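株式会社Wosonier、講座予約・教室管理システム「Brekeo」の提供範囲を拡大
キャンセル待ちの自動繰り上げと備品予約の統合に対応

プレスリリース
2022/2/24
株式会社Wosonier

株式会社Wosonier(以下、当社)は、文化教室およびカルチャースクール向けの講座予約・教室管理システム「Brekeo」について、機能を更新した新版の提供を開始しました。新版では、キャンセル待ちの繰り上げ処理、備品予約と教室予約の統合、振替受講の条件設定の三点を変更しています。既存の契約者は追加費用なしで新版に移行できます。

■ 背景
文化教室の運営では、講座の申込受付、教室の割り当て、備品の貸し出しが別々の台帳で管理されている場合があります。この場合、講座の開講時間を変更しても備品側の予約が更新されず、同じ時間帯に貸し出しが重複します。当社が旧版の利用教室から受け付けた問い合わせは、前年度の合計で782件でした。このうち187件が備品の重複予約に関するもので、単一の項目としては最多となりました。
次に多かったのは、キャンセル待ちの連絡に関する問い合わせの110件です。旧版では、空席が発生した際に管理者が待機者の一覧を開き、上位から個別に連絡する必要がありました。

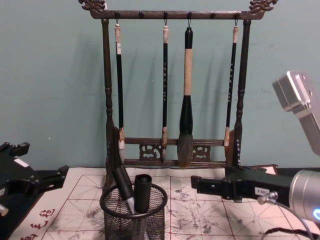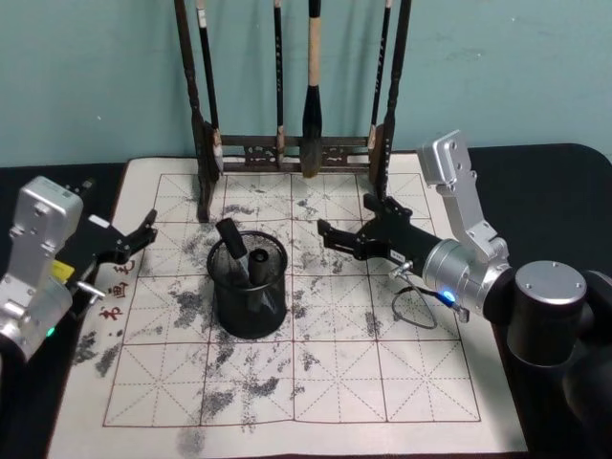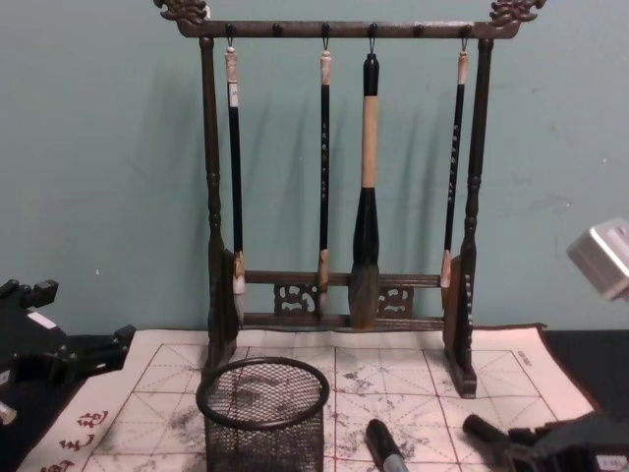 読了時間:5分

■ 主な変更点
1. キャンセル待ちの自動繰り上げ
空席が発生すると、待機順位が最上位の申込者に電子メールで通知が送信されます。回答期限は講座ごとに設定でき、期限を過ぎた場合は次の順位の申込者へ通知が移ります。電話のみで連絡を受ける申込者については、管理画面に未連絡の表示が残り、担当者が結果を入力した時点で次の処理に進みます。

2. 備品予約と教室予約の統合
講座の登録時に、使用する備品の種類と数量を指定できます。教室または時間帯を変更した場合、備品の予約も同時に変更されます。在庫が不足するときは変更を確定せず、不足している品目と時間帯を画面に表示します。準備時間と片付け時間は、開講時間とは別に登録します。書道、水彩画、陶芸など、片付けに時間を要する講座では、この値を備品単位で設定することもできます。

3. 振替受講の条件設定
振替の可否を、講座区分、受講料の種別、残席数の組み合わせで判定します。従来は講座区分のみで判定していました。条件に該当しない申請は自動で却下されず、保留として管理者に送られます。

■ データ移行
旧版からの移行では、講座、受講者、教室、備品の各情報を引き継ぎます。旧版の備考欄に自由記述で入力された備品の情報は移行の対象外です。必要な場合は、移行前に所定のCSV形式へ転記してください。CSVの文字コードはUTF-8のみに対応します。
移行作業中は旧版の画面が閲覧専用となります。受講者からの申込は受付番号を付けて保存され、作業の完了後に受付順で新版に反映されます。

■ 決済および会計連携
受講料の収納には、従来どおりVan Rooijの決済接続を使用します。接続仕様に変更はなく、契約の再締結は不要です。会計用の出力形式には、前受金と当月売上を分けた明細を追加しました。複数月にわたる講座の受講料は、開講回数に応じて按分されます。端数は最終回に計上します。

■ 先行利用について
新版は提供開始に先立ち、文化教室を運営するJenisの5拠点で先行利用されました。先行利用の期間中に、備品の準備時間が日付をまたぐ場合に予約状況が正しく表示されない不具合を確認し、修正しています。また、管理画面の一覧に拠点名の列を追加しました。

当社製品開発部のAnayeli Cortésは次のように述べています。
「今回の更新では、申込画面の見た目はほとんど変えていません。変更の中心は予約情報の持ち方です。教室と備品を同じ予約単位で扱うため、内部の構造を作り直しました。拠点間で備品を移動する場合の搬送時間は、現在の版では扱えません。次回の更新で検討します」

■ 動作環境
管理画面:主要ブラウザの最新版
受講者画面:主要ブラウザの最新版、スマートフォン対応
通知手段:電子メール(SMSは別途契約)

■ 本件に関するお問い合わせ
株式会社Wosonier 広報担当
お問い合わせは当社ウェブサイトの専用フォームで受け付けています。既存の契約者は、管理画面の「サポート」から契約番号を添えてご連絡ください。

※本リリースに記載の内容は発表時点のものです。仕様は予告なく変更される場合があります。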